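Print this release | E-mail this release

FOR IMMEDIATE RELEASE
Oct 30, 2026

Canuleo Adds Fermented Oat Drink to Digestive Health Line

Kurnex Daily goes on sale in grocery and natural food stores this week

TEIXEIRA - Canuleo, a maker of fermented foods and fiber products, said today that it has begun shipping Kurnex Daily, an unsweetened fermented oat drink with live cultures. The drink is sold chilled in single-serve bottles and is the first dairy-free product the company has made for the refrigerated case.

Kurnex Daily is made from whole oats, water, sea salt, chicory root fiber and live cultures. It contains no milk, soy, nuts, added sugar or artificial sweeteners. Canuleo sells it in plain, ginger and tart cherry. The plain version can be used in place of buttermilk in cold recipes such as dressings and dips. Heating the drink is not recommended, as the cultures do not survive cooking.

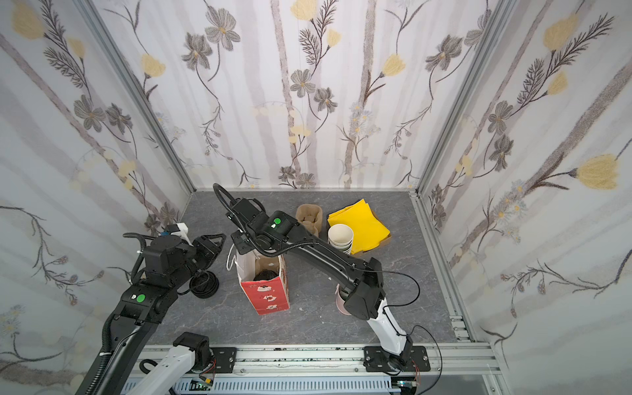
Gray stone-textured surface and botanical print walls.

The company began work on the drink after customers who buy its sauerkraut and kefir asked for something without dairy or cabbage. Early batches separated in the bottle and had a chalky finish. A change in the way the oats are milled took care of most of the chalkiness. Some settling is still normal, and the label tells buyers to shake the bottle before opening.

In May, Canuleo gave the drink to 400 households for a home taste trial. Households kept a short diary and rated flavor, texture and how easy the drink was to fit into the day. Ginger was the best liked of the flavors. A fourth flavor, turmeric and black pepper, was dropped after the trial. The trial did not measure any health outcome, and the company makes no claim that Kurnex Daily treats or prevents disease.
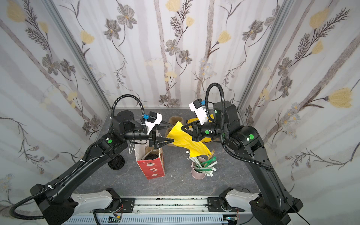

Vol. 3, No. 40

Fermented foods have been part of home kitchens for a very long time, and interest in them has grown along with interest in the gut and the bacteria that live there. Research in this area is still going on. Canuleo advises people who are new to live-culture foods to start with half a bottle a day, taken with a meal, and to increase the amount slowly. Mild gas or bloating can happen in the first days, mostly from the chicory fiber.

People with a weakened immune system, those recovering from surgery and those being treated for a serious bowel condition should talk with their doctor before adding any live-culture product to their diet.
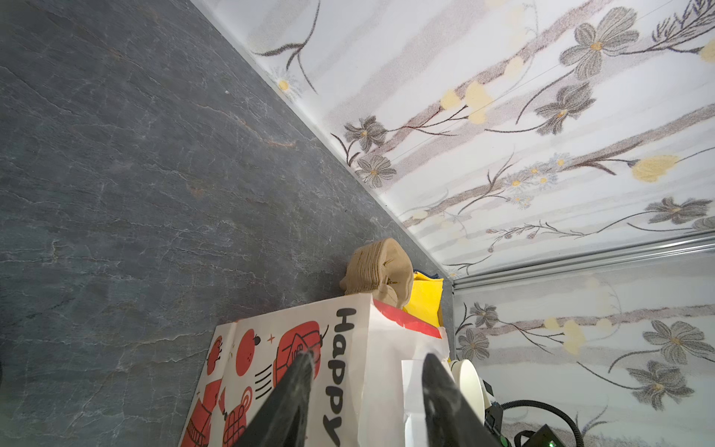 Kurnex Daily will be carried by 600 stores at launch, including all Kileck Natural Market locations. Kileck will stock the three flavors in the refrigerated section next to kefir and yogurt. Stores that already carry Canuleo sauerkraut can add the drink to their regular order. Unopened bottles keep for 40 days under refrigeration. Once opened, a bottle should be finished within 3 days.

Canuleo will not sell the drink by mail for now. The company tested insulated shipping over the summer and was not satisfied with the temperature of the bottles on arrival. 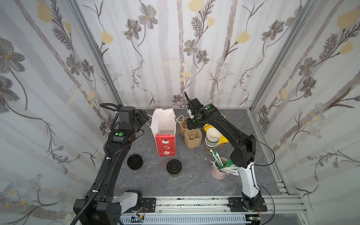 A printed guide to using the drink is available free at Kileck stores and on request from Canuleo customer service. It includes cold breakfast recipes, a cucumber dressing and a page on reading fiber content on food labels. Retailers may order copies with their first shipment.

About Canuleo
Canuleo makes fermented vegetables, kefir, fiber powders and cultured drinks. The company is based in Teixeira and sells its products through grocery and natural food stores.

Print this release | E-mail this release

Recent Releases
Canuleo Changes Lids on Sauerkraut Jars
Kileck Natural Market to Carry Canuleo Fiber Powders
Plain Kefir Now Available in Larger Bottle
Updated Storage Advice for Fermented Vegetables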